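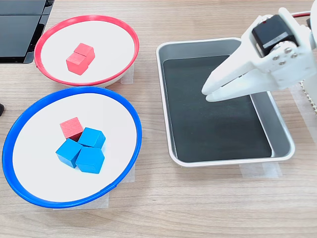

Vol. 8, No. 11

PRODUCT ANNOUNCEMENT

Brellitz Opens Orders for Skaltton Sorting Bench Kit

Tabletop package pairs a two-finger gripper with fixtures and parts for pick-and-place work by color

Brellitz today opened orders for the Skaltton Sorting Bench Kit, a tabletop package for labs, training rooms and integrators who need a repeatable pick-and-place task on a small footprint. The kit includes a white two-finger gripper, a rectangular tray with a dark floor, one round dish with a red rim, one with a blue rim, and a set of red and blue wooden cubes.

The base task is sorting by color. Cubes start in the tray, and the arm moves each one to the dish with the matching rim. A run closes when the tray is clear. Scoring is separate from completion: a cleared tray with a red cube in the blue dish is logged as complete with one placement error, and the two results are reported in different columns.

"Customers kept sending us a single success rate, and we could not tell from it what had gone wrong," said Huguette Le Goff, product manager for Skaltton at Brellitz. "An arm that drops a cube and an arm that puts it in the wrong dish need different fixes. The kit keeps those counts apart."

The gripper attaches to the end of an existing arm through an adapter plate. Adapters for the Haddad bench arm ship in the box, and a blank plate is supplied for users who want to drill their own pattern. Finger opening and closing speed are set in software. Fingers are a wear part and can be changed without removing the gripper body from the arm.

Fixtures are meant to be placed by hand and held with ordinary masking tape. Brellitz considered a machined base plate and dropped it during development, as most test users wanted to move the dishes between sessions. The setup guide gives a starting layout with both dishes on one side of the tray. Any layout within reach of the arm is supported once the dish positions have been taught again.

Logging software is supplied under a site license. It records start and end time, grasp attempts, drops and final dish for each cube. Files are written as plain text tables and can be read without the Brellitz viewer. The software does not control the arm.
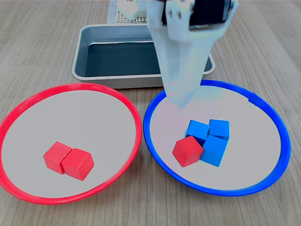 Trial Results

Before release, the kit was run at the Nosetti training center on a Haddad arm. The center completed 200 runs with a stock controller. Of these, 11 ended with at least one cube in the wrong dish. No finger was replaced during the trial.

"Most of the errors came late in the day, when light from the windows changed the reading on the red cubes," said Samira Karam, who supervised the trial at Nosetti. "We moved to overhead lighting and taught the colors again. I would tell any new user to do that first."

Karam's group also asked for a change to the placement rule. Earlier software marked a cube as misplaced if it came to rest against another cube. Cubes may now touch or lean on one another, provided they stay inside the rim.
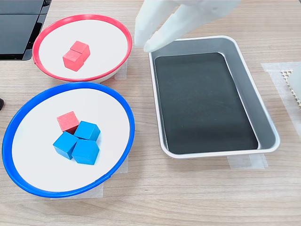 Skaltton bench layout with red and blue dishes, tray and gripper. Photo: Brellitz

Availability

The first production lot is limited to 100 kits. Shipping begins in February. Each kit carries a warranty on the gripper body and motor; fingers, cubes and tape are excluded. Replacement fingers and extra cube sets can be ordered separately. The arm, cameras and host computer are not included.

Existing Brellitz gripper owners may order the fixtures, cubes and software without the gripper. Requests for quotes should state the arm model and the flange pattern.

About Brellitz

Brellitz makes grippers, adapters and test fixtures for bench-scale automation. Skaltton is its line of products for training and evaluation.

Press contact: Huguette Le Goff, Brellitz product office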